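Pflege weißer Arbeitsplatten und Umgang mit gelben Tüchern
26/01/2018 - Beitrag von Steinar Kirkegaard

S_Kirkegaard
Sehr geehrte Mitglieder, im Zuge der Überarbeitung unseres Reinigungsplans für den Standort Plonberg bitten wir um Stellungnahmen zur Pflege weißer Tischplatten. Bislang gilt für sämtliche Arbeitsräume: gelbe Tücher für Tische und Ablagen, trocken geführt, nach Gebrauch der Länge nach gefaltet und in das Fach an der Tür gelegt. In Raum 466 wird diese Regelung seit April angewandt, die Rückmeldungen fallen jedoch uneinheitlich aus.
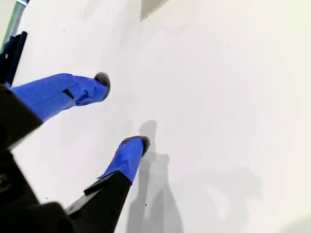

Strittig ist vor allem die Frage, wie oft die Platten abzuwischen sind. Der Entwurf sieht einen Durchgang vor Arbeitsbeginn und einen nach Arbeitsende vor. Eine so helle, durchgehend weiße Fläche verzeiht erfahrungsgemäß wenig, und die Kolleginnen und Kollegen wünschen deshalb einen zusätzlichen Durchgang zur Mittagszeit. Wir bitten um Mitteilung, wie andere Häuser verfahren.

Oberholzer_Haustechnik
Wir verfahren nach demselben Grundsatz, allerdings ohne den mittäglichen Durchgang. Zwei Durchgänge sind nach unserer Auffassung ausreichend. Schabende Hilfsmittel sind bei uns auf weißen Platten untersagt. Für Klebereste wird ein Mittel der Firma Badenano verwendet, das zuvor an der Unterseite der Platte zu erproben ist.

B_LeRoux
Dem Vorredner ist in einem Punkt zu widersprechen. Trockenes Wischen verschiebt feine Krümel lediglich und führt mit der Zeit zu Kratzern. Unsere Dienstanweisung schreibt ein nebelfeuchtes Tuch vor. Auch die Faltung der Länge nach halte ich für unzweckmäßig - ein zweimal quer gefaltetes Tuch bietet mehr saubere Seiten und liegt besser in der Hand.

Mit freundlichen Grüßen
Bongani Le Roux

S_Kirkegaard
Besten Dank für die Hinweise. Zur Faltung sei angemerkt, dass die Fächer schmal sind und quer gefaltete Tücher darin nicht Platz finden. Vor dem Falten ist das Tuch an beiden Enden zu fassen und glatt zu ziehen.

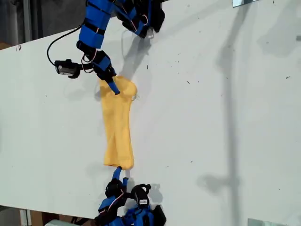 Hinsichtlich der Feuchtigkeit werden wir den Einwand prüfen. Der Plattenhersteller Climwood ist angeschrieben, eine Antwort steht noch aus. Bis dahin bleibt es in Plonberg beim trockenen Wischen.

Registratur_Nord
Ergänzend zur Aussonderung: Wir nehmen Tücher nach 100 Wäschen aus dem Bestand, bei ausgefranstem Rand auch früher. Lose Fäden sind abzuschneiden, keinesfalls abzureißen. Der Wechsel der ausliegenden Tücher erfolgt alle sieben Tage.

Oberholzer_Haustechnik
Eine feste Zahl von Wäschen erscheint uns schwer überprüfbar. Wer führt darüber Buch?

Registratur_Nord
Die Wäscherei. Jedes Bündel trägt einen Laufzettel.

B_LeRoux
An der Querfaltung halte ich fest, nehme die Angabe zu den Fächern aber zur Kenntnis. Um Weiterleitung der Antwort des Plattenherstellers wird gebeten.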